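Getholm Hospital kitchen to hand counter clearing to robot arms in July

DARKPORT, December 22, 2019. The kitchen at Getholm Hospital will start using robot arms to clear and reset its ward pantry counters next July, managers told staff at a meeting in the cafeteria. The arms will be supplied by Cirham, an automation firm with an office in Darkport, and the first will go into the pantry on the second floor.

Getholm sends out 620 meals a day from its main kitchen. Each ward also has a small pantry with a microwave, a kettle and scales, where food is weighed and warmed for patients on special diets. Pantry staff spend much of the evening shift putting those counters back in order, and the job is unpopular. It comes at the end of a long shift and is often done by one person covering two floors.

Trefor Ruddock, who manages food service at the hospital, said no one will be laid off. The department has 70 employees, and positions left open by retirements this year will be filled.

"I need people on the tray line and I need people talking to patients about what they can eat," Ruddock said. "I have a hard time getting anyone to stay for the counters."

Under the plan, evening pantry workers will move to a shift that starts an hour earlier. They will load the carts, check diet cards and do a last round on the wards before the arms are switched on. One worker per shift will be trained to stop and restart the equipment and to deal with whatever it leaves behind.

The training runs on Cirham's kitchen simulator, which staff have been using in a conference room next to the loading dock. Workers watch a simulated arm go through a task, mark where it goes wrong and send their notes to the company. They had logged 487 runs by the time of the meeting. Cirham wants 1000 before any equipment is installed.

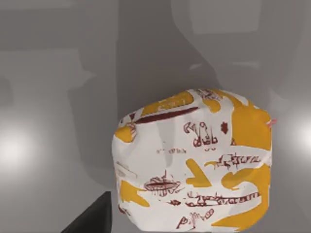
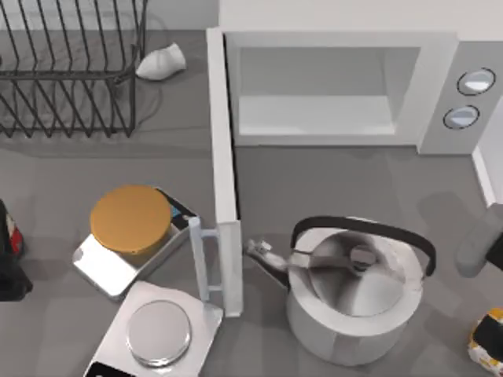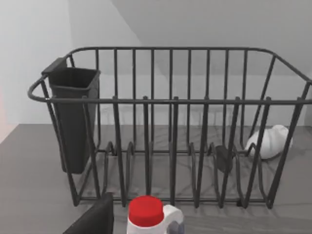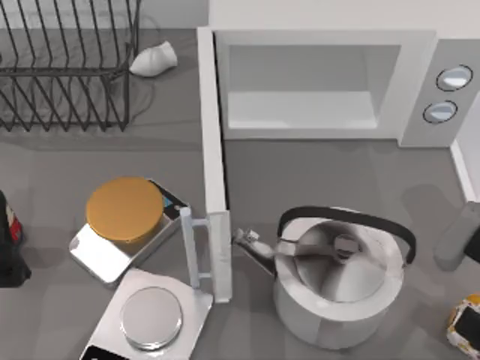 Simulated views. Credit: Cirham

Everaldo Xavier has worked in the Getholm pantries for most of his career and was among the first employees to sign up for the sessions. He said his notes have been mostly about order, meaning what gets moved first and what gets left alone. In the two wider views of the counter, the microwave door is open between the scales and the kettle, and the kettle's spout points toward the door. Xavier said he would close the door before touching anything else, and he has asked for that to be written into the procedure. He would also like soft items such as cloths handled last, once the hard items are back in place.

Trash is another matter. Food bags come back from the wards in every shape, and workers disagreed in the sessions over whether the arm should pick them up at all. Some said a bag should be checked by a person in case a patient has left dentures or a hearing aid in it. Ruddock said that is how it will be done. The arms may move a bag to a bin beside the counter, and a worker will look through the bin before it is emptied.

Several employees asked about pay. Those who complete the training will get a higher hourly rate while they are assigned to the equipment, but the rate has not been set. Ruddock said he expects to have a figure before the new schedules are posted. Workers also asked who would be blamed for broken dishes. He told them that breakage by the arms will be recorded separately and will not go on anyone's file.

The earlier start is a problem for some. Xavier said he can manage it, but that coworkers who take the last bus from Stubbs after a day job have little room to move. The hospital has agreed to keep two positions on the old hours through the end of the first trial.

"I don't mind the machine," Xavier said. "I mind the schedule. If they fix the schedule, I'll show it how to do the counter."

The trial on the second floor will run with a worker present at all times. The arms will be kept behind a folding barrier and will not operate while patients or visitors are in the corridor outside. Coffee makers and anything with hot water in it will stay off limits to the equipment, and staff will empty the kettles by hand before each run.

Ruddock said a decision on the other floors will wait until the trial is over and the pantry workers have been asked for their opinion in writing. Sign-up sheets for the next group of training sessions are posted outside the dish room. The sessions are paid and count toward regular hours.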